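4.2 Pile, folds and the shape of a held towel

Of all the fabrics in the study, terry cloth gave us the most to talk about. Sheets and pillowcases from the Ciltwood set behaved much as earlier work on flat weaves would lead one to expect: pinch them anywhere and they hang in long, soft cones. Terry is thicker, springier and far more interesting. The loops on one face catch the loops on the other, so a fold that would slide open in cotton sheeting tends to stay where it was put. We folded and refolded 165 pieces over the course of the August sessions, and the bath towels were the ones we kept going back to.

The effect is strongest when the cloth is gathered at one point and the rest is left free. A thick towel can stand up from the gather – a lovely thing to see in such a soft material – and it often splits into lobes as it does so. Figure 3 shows a white towel with two of them, pressed side by side and unequal in height. We call this form a "double lobe" and treat it as its own class in the coding scheme.
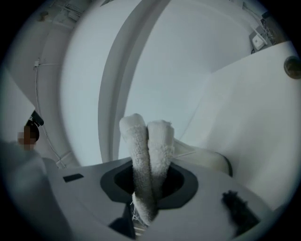

Figure 3. Double lobe in white terry cloth. The taller lobe curls slightly at the tip toward its neighbor; the shorter one has a frayed, loopy upper edge.

Iyer's original scheme had only "cone," "roll" and "heap," and for thin goods those three still work very well. Terry kept landing between them. After the first 100 towel trials, Chandrasekhar Iyer and the second coder went back through their notes and found that most of their disagreements came from shapes that one had called a roll and the other a heap. Adding the new class settled nearly all of these, and it made the coding much more fun to do.

Wear matters too. The Brandov towels had been through about 70 wash cycles before we received them, while the Jultitby towels were new. Old pile is rougher and more tangled, and we suspect that pulled loops along a hem help neighboring folds cling together. Naidu's fold index does not include a term for surface wear – it was built for shirts – and we would be delighted to see one added. Section 4.3 takes up the hem itself, starting with the doubled corners.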